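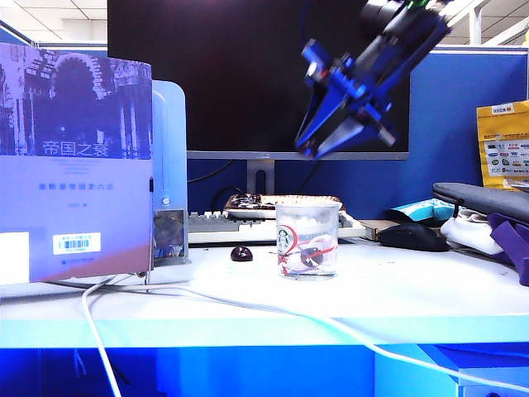 Moroz Laboratory for Robot Manipulation, Press Office

8 Aug 2024

New training method helps robot arms to work on crowded desks

Researchers of the Moroz Laboratory have presented a method that teaches a robot arm to pick up objects on an ordinary office desk, where a book, a keyboard and a plastic cup can stand close together and a cable can lie across the surface. The method has the name Atanness.

Most grasping systems are trained on clean tables with a small set of objects. Atanness uses recordings made at real working places, with the things that people keep there. From every recording the system learns which objects it can reach with two fingers, and which neighboring objects it must not touch on the way.

The team collected 569 recordings for the training. In the tests that followed, the arm completed 95 percent of the picks when the object stood free. When a cable or a soft item such as a bag was touching the object, the result was 65 percent.

"The second number is the more interesting one for us," said Antonina Holovko, who leads the study. "Cables and cloth change their shape when the fingers come near, and the arm must then make a new plan. We still have much work with this."

Clear plastic remains difficult also, and the laboratory will study it separately.

The work was done together with the engineering company Lerholm. A second version of the method is planned for December, and the recordings will be opened to other research groups at the same time.

Press contact: Press Office, Moroz Laboratory, Judau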